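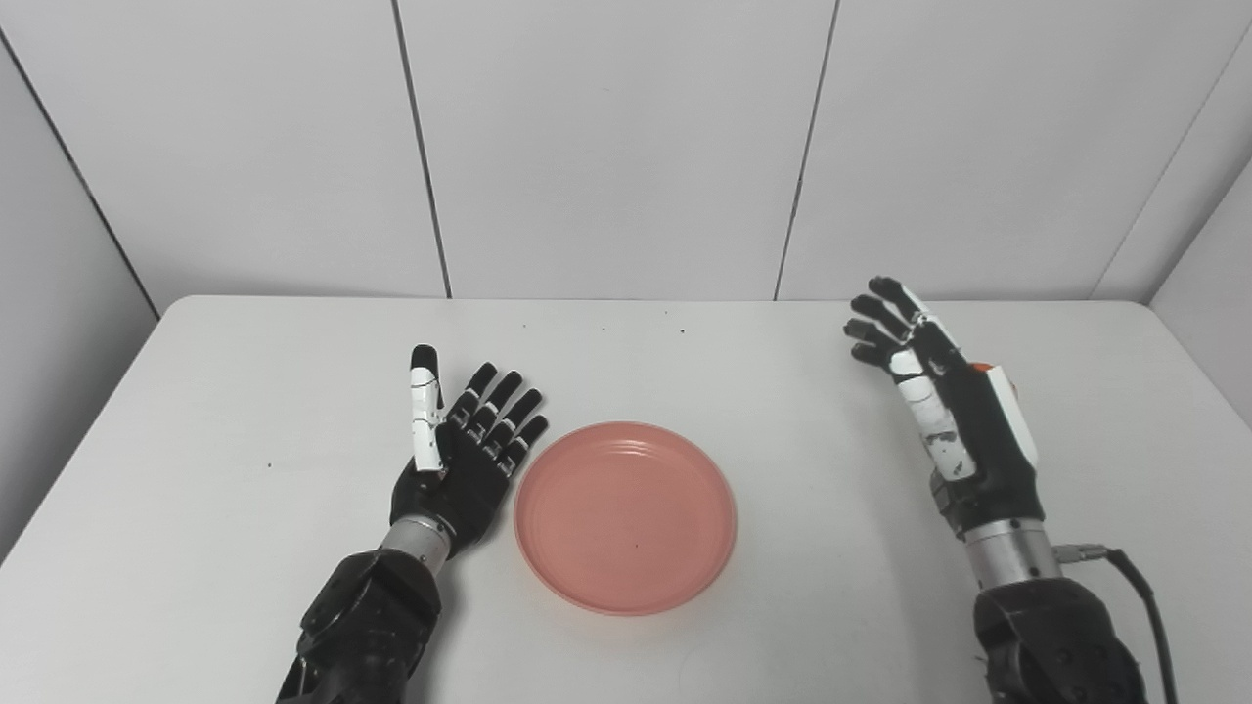 Workshop tips from our robot hands project: the plate task

Our student club is building a table-clearing program for two robot arms with five-finger hands. Mieke Nijs asked me to collect what we learned for the new members who join in July. Most of it is small household things, but they saved us many evenings.

Choosing the plate

Begin with one round plastic plate with a raised rim. Ceramic is too heavy for the first weeks and it breaks. We use a salmon-pink one, and on the white table it is very easy to see, also for the software. White plates we tried in the first month and the program lost them all the time.

Wash a new plate with dish soap before you use it. Dry it fully, also in the rings on the inside, where water likes to stay. A greasy rim slips from the fingertips and then you think your code is wrong.

Keeping the table clean

Wipe the table with a damp microfiber cloth at the start of each session, then with a dry one. Small dark specks come back every day, from the tools or from our sleeves. For marks that stay, put a little baking soda on the wet cloth and rub softly. Do not use the rough side of a kitchen sponge.

Do not spray anything near the hands. Spray on the cloth, away from the table, and then wipe. For the fingers use a dry, soft paintbrush, with the power off. Go between the segments from the knuckle to the tip.

The walls

White panels on three sides give a quiet background and soft light. Hang nothing on them. If a seam collects dust, pull a dry cotton swab from top to bottom.

Cables

Check every connector by hand before you switch on. The cable at the wrist must have a loose curve, so the hand can turn without pulling. Nuwan Haque marks the good position with a small piece of painter's tape – cheap, and it leaves no glue if you change it every Monday.

Starting position

1. Put the plate between the two hands, flat on the table.
2. Open the left hand, palm down, fingers to the back wall.
3. Turn the right hand on its side, with the fingers a little curled.
4. Take your own hands away and say "clear" loudly.
5. Run the program slowly 4 times before you try normal speed.

Write each try in the notebook, also the bad ones. Last term we wrote down 225 tries, and the bad ones were more useful when we made the new grip.

Storing

The plates go in the drawer under the sink, with a sheet of kitchen paper between them. Please do not eat from them. The notebook stays on the shelf next to the door.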